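Workplace safety > Checklists > Automation and people
Search this site Enter keyword Go

Walk-through checklist with comments, room 2, sorting and labeling
Site: Nindholm. Date of the walk: 24 Aug 2018

The new Zurach unit has taken over the labeling, so the old checklist did not fit any more. I kept the old item numbers where I could. Comments are mine and come after each item.

1. Emergency stop can be reached from both sides of the unit -- YES
The second button was added in the last month. People on the packing side asked for it and they were right.

2. Guard door stops the motion when opened -- YES
Tested at low speed and at normal speed. At normal speed the arm needs a short moment to come to rest. The instruction sheet should mention this moment, and now it does not.

3. Floor line around the unit is visible -- PARTLY
The yellow tape is worn at the corner where the carts turn. Paint is better than tape in this place.

4. Every person on the shift has had the restart training -- NO
Two persons are missing. They moved from hand labeling to checking rejected parcels and they were left out of the list, because the list was made by the old job names. Please make it by the shift plan.

5. Noise -- OK
It is more quiet than before. Some workers told me that they miss to hear each other less, but that they also talk less, as everyone stands farther apart.

6. Breaks -- TO DISCUSS
With hand work, a person could stop when the pile was finished. Now there is no pile, and the Trondico screen shows the next task at once. The break times should be fixed on the plan and the screen should respect them.

7. Lifting -- BETTER
The full boxes of 191 labels rolls are now carried by the feeder. Lifting by hand remains only when the feeder is refilled, around 5 times in a shift.

8. Reject checking, standing work -- PARTLY
The mat is good. The lamp makes a glare on glossy parcels.

9. Desk work and paper work -- OK, with remarks
The log is still written by hand, and I would keep it so until the Dumitrescu software is stable. Desk tops should be kept clear and wiped at the end of the shift. Keys should not be left in doors. Walkways beside furniture must stay free.

Next walk is planned for September. Items 3 and 4 should be closed before it.

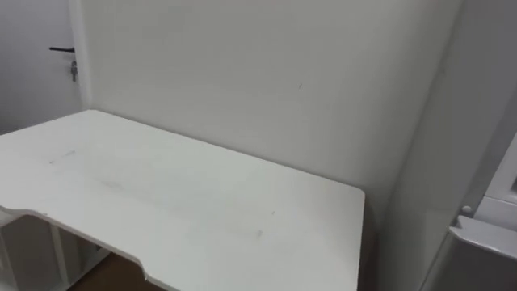
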